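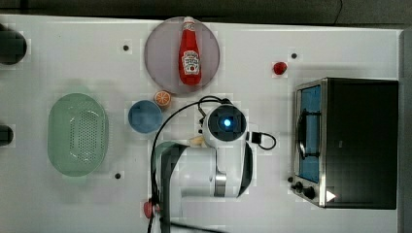
Miloslav Ševčík sounds tired on the phone. Pesus shipped its first fanless box PC in February and he's been answering mail ever since. "1,821 units out the door," he says. "Six came back. Loose connector, our fault."

The new one, the Jomance, drops the side vents. Bigger heat sink, same mounting holes. "People don't want to redrill a cabinet - I wouldn't."

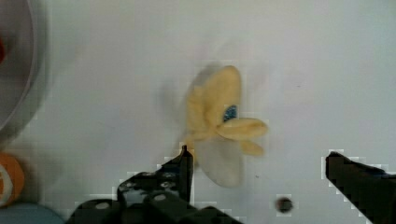

So what happens to owners of the old model?

"They get spare parts and BIOS updates, same as befor."

Orders for the Jomance opened 5/3/25. Wide-voltage version later, no date yet.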